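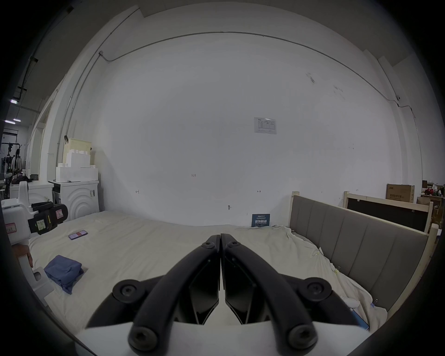

I bought the Plakside mattress topper in June, after a winter of waking up with a sore hip on a mattress that is older than I'd like to admit. A new mattress of the sort I wanted was out of my budget, so a topper it was. I read far too many reviews, most of them written after one night, and decided I would live with mine for a good while before saying anything. Under the rumpled cream-white sheet there's no telling a topper is fitted at all, and the bed is as good a place as before for dumping a phone and a folded blue cloth.

The king size cost me £214 with delivery included. It came from Ultlow, who sell bedding online and seem to stock every thickness of everything. I chose the 5 cm version in the medium feel. There is also a soft one and a thicker one, neither of which I have tried.

Delivery

It arrived rolled up in a box that one person can lift but would rather not carry up two flights of stairs. The instructions say to leave it flat for a day before sleeping on it. I gave it from breakfast until bedtime, by which point the middle had come up fully and the corners were still a bit thin. By the next evening they had caught up.

There was a smell, a bit like a new car. With the window open it had gone by the third night. Anyone who is bothered by that sort of thing should unroll it in a spare room first if they have one.

Comfort

Medium is a fair description. I sleep on my side and my hip now sinks in enough that it doesn't ache in the morning, but I don't feel stuck when I turn over. My husband sleeps on his back and says he can't tell the difference, although he has stopped complaining about the dip on his side. The dip is still there if you press for it. A topper won't mend a sagging mattress and Plakside say as much on the label, which I thought was decent of them.

My sister-in-law Consuelo Serrano stayed for a week while we slept in the other room. She likes a hard bed and found it too soft by the second night. If you are the same I would look at latex instead.

Heat

I was worried about this, having had a cheap foam topper years ago that was like sleeping on a radiator. The Plakside is better. On ordinary nights I don't notice it. During the hot spell in July I did, and ended up with the duvet on the floor, but I can't swear I wouldn't have done that anyway. Cotton sheets help a good deal. With a polyester protector on top it was noticeably warmer, so I took that off and bought a cotton one.

The cover and straps

The cover unzips on three sides and washes at 40. It came out of the machine fine, if slightly tighter, and getting it back on is a job for two people. Do it on the floor.

The elastic straps at the corners are the weak point. They are narrow and on a deep mattress they only just reach. One of ours popped off most mornings until I sewed in a longer piece of elastic. I emailed Ultlow about it and had a reply the same afternoon from Etenesh Bogale, who offered to send a replacement cover. I had already done the sewing by then so I said no, but the service was good.

Check your sheets too. With the extra height, our old fitted sheets kept coming off the corners and I had to buy two extra-deep ones – another £34 I hadn't planned for.

Compared with the Prolar

Before ordering I tried the Prolar topper at a friend's house. It is firmer and the straps are much better, wide and properly stitched. It also costs a lot more for the same thickness. If the price were closer I might have gone for that one.

Would I buy it again?

Yes, with the longer elastic ready in the sewing box. Four stars out of five, with the missing one for the straps. I'll update this if the foam starts to go flat.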